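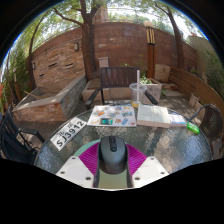 Buy the gripper last, Shahzad Gilani told us when Rurnano was getting started, and budget for the spares first. We've planned that way ever since! We help small firms work out what a robot will really cost them - fingers, mats, screws, training and all - before they sign anything. A first planning visit is 600 pounds, or 800 with a written budget, and Hina Hashmi will happily talk it through over a cup of tea (or two) any morning you care to ring.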